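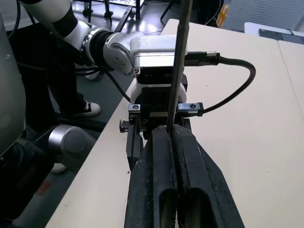

Handout 3, page 1

Reading a Lease: Notes for Week Two

Bring your copy of the Okwood lease to class. Everyone should have read clauses 1 to 9 by now. If you joined late, ask Michalis Karras for the packet.

What a lease is

A lease gives one person the right to use a property for a set time in return for rent. The owner is the landlord and the person renting is the tenant. Most home leases run for a year. Some run month to month, and either side can end those with proper notice.

A spoken agreement can be a lease too, but it is hard to prove what was said. Get it in writing and keep a signed copy.

Fixed term and periodic

A fixed term ends on the date written in the lease. Read the renewal clause closely. In the Okwood lease, clause 7 turns the fixed term into a month to month tenancy unless one side gives notice. The Jesenberg lease, which we looked at last week, simply ends.

Rent and deposit

Find these in any lease before you sign:

The amount of rent and the day it is due
Where and how it is paid
Late fees, and when they start
The deposit, and what can be taken out of it

In the Okwood lease the rent is $1720 a month and the deposit is $450. The tenant pays both on signing. The rent is for the first month only. The deposit stays the tenant's money unless there is unpaid rent or damage beyond normal wear. Faded paint is normal wear. A broken door is damage.

Repairs

The landlord keeps the building sound and the heat and water working. The tenant keeps the place clean and reports problems. Report in writing, with the date, even if you have already called.

Case for discussion: Tekel Street

A tenant moves out in June. The landlord, Mac Suibhne, keeps the whole deposit for "cleaning and general upkeep" and sends no list of costs. The tenant has photos from the first day but none from the last. What should each side have done? Which words in the lease would you look at first?

Homework, due 12th February

Write one page on the case. Quote the clause numbers you rely on. Then read clauses 10 to 16 and mark any word you can't define.

Questions go to Senan Ó Dálaigh, room 2741, after class.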